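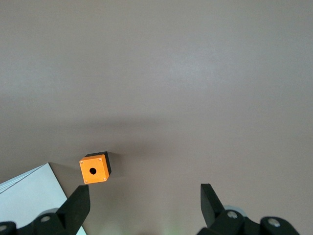
The Bimness enclosures came on Aug 1, 2018 and I have kept one back to check against the order. The lid takes a single button, so it will do for the bench stop but not for the start/stop pair Hryhorii wanted. The face is orange with a black surround, and four small screws, one near each corner, so allow for those if you are making a label to go round the hole. I have the other boxes in the cupboard at Nalby. Please say how many you want before I order the buttons.

Roksolana Lytvynenko wrote:
> Did we go for the plain lids or the ones with the hole already in?
> I'd sooner not drill 60 of them again. Last November's took me
> 2 evenings.

With the hole. No drilling needed.

Orysia Dovhaniuk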